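4. 시연 수집 환경과 절차

4.1 시뮬레이터와 원격 조작 장치

시연 수집은 두 단계로 나누어 진행하였다. 첫 단계에서는 조작자가 시뮬레이터 안의 로봇 팔을 원격으로 움직여 과제를 수행하였고, 둘째 단계에서는 실제 로봇 팔을 손으로 직접 잡고 이끄는 방식(kinesthetic teaching)으로 같은 과제를 수행하였다. 이 절은 주로 첫 단계를 다루며, 둘째 단계는 4.4절에서 간략히 기술한다.

원격 조작에는 Ljungberg 인터페이스를 사용하였다. Ljungberg는 본 연구를 위해 작성한 소프트웨어로, 조작자가 쥔 6자유도 입력 장치의 변위를 그리퍼 좌표계의 속도 명령으로 변환한다. 입력 장치의 원점 부근에는 불감대를 두었고, 그 바깥에서는 변위와 속도가 선형 관계를 갖도록 하였다. 회전 명령은 병진 명령과 분리하여 별도의 버튼을 누르고 있는 동안에만 전달되도록 하였다. 예비 수집에서 병진과 회전을 동시에 허용했을 때 조작자가 의도하지 않은 손목 회전이 자주 기록되었으므로 본 수집에서는 이 설정을 고정하였다.

시뮬레이션 장면은 Garkville과 Plimville 두 가지로 구성하였다. Garkville은 물체가 적고 면이 넓은 장면이며, Plimville은 선반과 칸막이가 많아 팔의 접근 경로가 제한되는 장면이다. 두 장면의 로봇 모델, 관절 한계, 제어 주기는 동일하다. 조명은 에피소드가 시작될 때마다 방향을 무작위로 정하였고, 에피소드가 진행되는 동안에는 바꾸지 않았다.

4.2 손목 시점의 제공

조작자에게는 고정된 외부 시점과 그리퍼에 붙은 손목 시점을 나란히 보여 주었다. 두 화면의 크기는 같으며 조작자가 순서를 바꿀 수 있다. 외부 시점은 팔 전체의 자세와 주변 물체를 확인하는 데 쓰이고, 손목 시점은 접근 마지막 구간에서 그리퍼와 대상의 상대적 위치를 맞추는 데 쓰인다. 정책 학습에는 손목 시점의 영상과 관절 상태만 입력으로 사용하였다. 외부 시점의 영상은 저장하되 시연 검토에만 사용하였다.

손목 시점은 대상에 가까워질수록 배경의 단서가 줄어드는 문제가 있다. 넓은 단색 면에 접근하면 화면의 대부분이 한 가지 색으로 채워지고, 거리 판단에 쓸 수 있는 것은 그리퍼 부품과 면 위의 그림자 정도이다. 그림 3은 이러한 상황에서 기록된 영상이다. 양쪽 손가락은 벌어져 있고 어느 쪽도 면에 닿지 않은 상태이다. 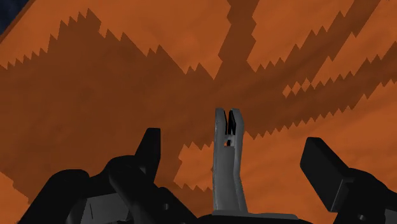 그림 3. 시뮬레이션에서 기록한 손목 시점 영상. 주황색 면 위에 계단 모양 경계를 가진 어두운 그림자가 나타난다.

그림 3에서 그림자의 경계는 매끄러운 선을 이루지 않고 작은 톱니가 일정한 간격으로 반복된다. 일반적으로 이런 경계는 그림자 맵의 해상도가 시점의 거리에 비해 낮을 때 발생하며, 외부 시점처럼 멀리서 볼 때는 두드러지지 않는다. 면 위의 그림자 모양은 그리퍼의 윤곽과 뚜렷하게 대응하지 않으며, 화면 밖의 다른 물체에서 온 것으로 보인다. 따라서 이 영상의 그림자를 그리퍼와 면 사이의 거리를 나타내는 단서로 해석하기는 어렵다.

조작자에 대한 사후 면담에서도 같은 점이 지적되었다. 실제 로봇을 다루어 본 조작자는 그리퍼의 그림자가 손가락 끝과 만나는 지점을 접촉 시점의 기준으로 삼는 습관이 있었고, 시뮬레이터에서는 이 기준을 쓸 수 없는 경우가 많아 하강 속도를 낮추었다고 답하였다. 반면 원격 조작 경험이 없는 조작자는 그림자를 거의 참고하지 않았고, 외부 시점과 손목 시점을 번갈아 보며 높이를 조절하였다. 이 차이는 하강 구간의 속도 분포에 반영되어 있으며, 학습 데이터에서 별도로 보정하지 않았다.

그림자 맵의 해상도를 높이는 방법도 검토하였다. 해상도를 높이면 경계의 톱니는 줄어들지만 두 시점을 동시에 렌더링할 때 화면 갱신이 늦어지고, 조작자가 이를 보상하기 위해 짧은 동작을 여러 번 나누어 입력하는 경향이 나타났다. 이렇게 얻은 시연은 궤적이 자주 끊겨 모방 학습에 적합하지 않았다. 본 연구에서는 화면 갱신 속도를 우선하여 그림자 설정을 낮은 값으로 유지하였다. 저장된 관절 궤적을 재생하여 영상을 다시 렌더링할 수 있으므로, 그림자 품질이 정책에 미치는 영향은 수집 이후에도 시험할 수 있다.

4.3 수집 절차와 선별 기준

조작자는 3명이며, 모두 본 수집에 앞서 연습 과제를 수행하였다. 연습 과제는 지정된 위치까지 그리퍼를 옮긴 뒤 손가락을 닫고 다시 여는 것으로, 결과는 학습 데이터에 포함하지 않았다. 연습 중에는 입력 장치의 감도를 조정할 수 있게 하였으나, 본 수집을 시작한 뒤에는 값을 고정하였다.

한 에피소드는 팔이 초기 자세에 놓인 상태에서 시작하여 조작자가 종료 버튼을 누를 때 끝난다. 조작자는 도중에 에피소드를 폐기할 수 있으며, 폐기된 기록은 사유와 함께 별도의 디렉터리에 보관하였다. 물체가 작업 영역을 벗어나거나 관절이 한계에 도달한 경우에는 시스템이 자동으로 에피소드를 종료하였다. 접근 방향이나 파지 위치는 지시하지 않았다. 같은 과제라도 조작자에 따라 위에서 수직으로 내려오는 경로와 옆에서 비스듬히 들어오는 경로가 모두 기록되어 있다.

이 절차로 시뮬레이션 시연 143개를 얻었다. 그중 다음 기준을 모두 만족하는 100개를 학습에 사용하였다. 첫째, 종료 시점에 과제의 목표 조건이 충족되어야 한다. 둘째, 영상과 관절 상태의 시간 표시에 누락된 구간이 없어야 한다. 셋째, 그리퍼가 대상 이외의 물체를 밀어서 옮긴 기록이 없어야 한다. 셋째 기준은 시뮬레이터의 접촉 로그로 판정하였고, 로그만으로 분명하지 않은 경우에는 외부 시점의 영상을 확인하였다.

망설임이나 되돌아가는 동작이 포함된 시연은 제외하지 않았다. 접근 도중 멈추었다가 높이를 다시 맞추는 동작은 손목 시점의 단서가 부족한 상황에서 조작자가 취한 대응이며, 이를 제거하면 정책이 같은 상황에서 참고할 행동이 남지 않는다. 다만 입력이 전혀 없는 구간은 에피소드의 시작과 끝에서 잘라내었다. 중간에 나타나는 정지 구간은 그대로 두었다.

4.4 직접 교시와의 차이

실제 로봇을 이용한 직접 교시는 Clitby 작업대에서 수행하였다. 조작자는 중력 보상 상태의 팔을 손으로 잡고 움직였으며, 손가락의 개폐는 발판 스위치로 입력하였다. 이때 조작자는 화면을 보지 않고 작업대를 직접 보기 때문에, 기록된 손목 영상은 조작자가 판단에 사용한 정보와 일치하지 않는다. 조작자가 고개를 돌려 옆에서 높이를 확인한 경우에도 그 정보는 영상에 남지 않는다.

원격 조작 시연에서는 이러한 불일치가 상대적으로 작지만, 외부 시점을 함께 제공하였으므로 완전히 사라지지는 않는다. 손목 시점만 제공하는 조건도 예비 수집에서 시험하였으나, 넓은 면에 접근하는 과제에서 조작자가 팔의 높이를 파악하지 못해 에피소드를 폐기하는 일이 잦아 채택하지 않았다.

두 방식의 시연은 동일한 형식으로 변환하였다. 관절 궤적은 공통 주기로 다시 표본화하였고, 손가락 개폐 명령은 열림과 닫힘의 이진 값으로 통일하였다. 직접 교시에서는 조작자의 손과 팔이 손목 영상에 들어오는 구간이 있어, 해당 구간의 영상은 학습에서 제외하고 관절 상태만 사용하였다. 변환된 데이터로 학습한 정책의 비교 결과는 5절에 제시한다.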